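Wurnivholm Home & Garden Board > Indoors > Floors and Walls

Topic: Pulling up carpet in the back room, worried about what's under it

mossyporch
July 2019

Hello all, and thank you in advance for putting up with a long first post. We bought our house on the Dewan side of town last fall, and the back room has had the same tired beige carpet in it since well before our time. I lifted a corner in the closet last weekend and there are floorboards underneath! Pale ones, quite pretty as far as I could tell by flashlight. My husband says leave it alone, my sister says rip it all out tomorrow, and I'm somewhere in the middle with a pair of pliers in my hand. I'd love a light floor with a cool gray-blue on the walls.

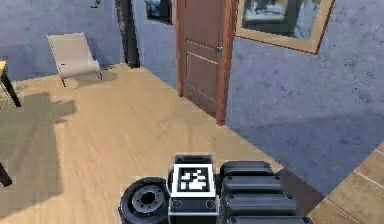
How do I get the old carpet glue off without ruining the boards?

Start with warm water and a plastic scraper on a patch inside the closet, and give the damp rag a few minutes to do its work before you push. A lot of the older brown glue softens that way. If it doesn't budge, stop there and get a bit of it tested before you sand anything, as some of the old black adhesives have asbestos in them.

tallowbrook
Re: Pulling up carpet in the back room

Welcome, mossyporch! I second the testing, and I'd do it first thing, whatever color the glue is. We did our upstairs two years ago and I was so eager to get going that I nearly skipped it. The kit cost me 70 dollars with the lab fee and I slept a lot better afterward. Then we rented a drum sander for the weekend and did the whole lot ourselves, and I was proud as anything.

henhouse_stairs
Re: Pulling up carpet in the back room

I'm going to disagree with my good friend tallowbrook about the drum sander (sorry, dear, you know I love your floors). For a first-timer it is a lot of machine. I left a dip by our bedroom door that I can still feel in my socks. Rent the orbital kind, take an extra day over it, and put the 200 dollars you didn't spend on repairs toward a good finish. I used the Gritine satin and it has stood up to two dogs and a grandchild.

tallowbrook
Re: Pulling up carpet in the back room

Well, I didn't get any dips! But I'll grant you I had my father-in-law standing over me the whole time, and he had done it for a living. I'd still say the orbital takes forever on boards that have cupped.

quiltedfern
Re: Pulling up carpet in the back room

Can I put in a word about the furniture? Everybody plans the floor and then remembers there's a sideboard the size of a rowboat to go back on it. Ours was my aunt's, brown all over, with diamond shapes standing up on the doors, and it weighs as much as a pony. 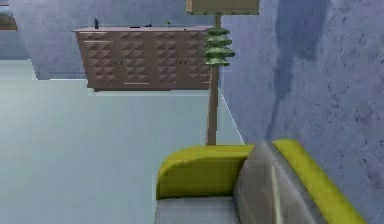 We gave the finish five full days before we carried ours in, and even then we walked it across on old blankets with felt pads already stuck underneath. Please don't drag anything, however tired you are. As for the walls, paint them before the last coat goes on the floor, or you'll be on your knees with a wet rag like I was.

mossyporch
Re: Pulling up carpet in the back room

You are all so kind, and I've written every bit of this down. I'm going to send off a sample of the glue this week and leave the rest of the carpet where it is until I hear back. Orbital sander for me, I think, tallowbrook, only because I know my own luck. Has anybody used the Vatetti pads, or are the plain hardware store ones fine?

henhouse_stairs
Re: Pulling up carpet in the back room

Plain ones are fine. Change them every June when you do the windows.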